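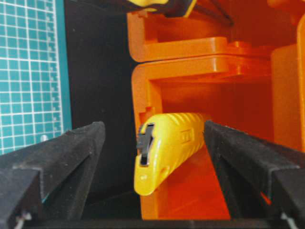

Photo: Clonholm, wrist camera view

About Clonholm

Clonholm records manipulation demonstrations for companies that train robot arms. An operator moves the arm through a task, by hand or from a remote station, and the motion is logged together with the camera views. Clients receive the recordings, the task sheet and the operator notes.

Most of our work is bench work: picking up hand tools, putting them back into racks and bins, sorting small parts, opening and closing containers. A yellow tool held between two fingers in front of an orange compartment is an ordinary sight on our monitors. Tools of this size are awkward for a two-finger gripper. The grip has to be firm enough to stop the body from turning, and the compartment walls leave limited room for the fingers on the way in.

How we work

We use two methods. In hand guiding, the operator holds the arm and moves it directly. This suits slow tasks with contact, such as seating a part in a fixture. In remote control, the operator sits at a Gralta station, our own design, and drives the arm with a handheld controller while watching the wrist view. Remote control takes longer to learn — we allow 30 hours of practice before an operator records for a client — but it keeps hands out of the camera views.

Each task starts with a written sheet that gives the start position, the end position and the permitted variations. Failed attempts are kept and labeled. Several clients ask for them specifically, and a corrected grasp is often more useful in training than a clean one.

The library

Our standing library, Lysenko, holds 502 tasks. It was opened to outside license holders in December and is updated when a task sheet is revised. Older versions remain available on request.

People and premises

Clonholm has a staff of 17, of whom 10 are operators. Poppy Pickering leads recording and trains new operators. Freya Stockdale is responsible for the stations, camera calibration and data checks. We work from a single floor in the Stoltisau building, with separate rooms for hand guiding and remote control.

Visits are by appointment. For a quote, send a short description of the task, the arm and gripper model, and the file format you need — we will reply with questions before we reply with a price.

Page last revised 15 March 2023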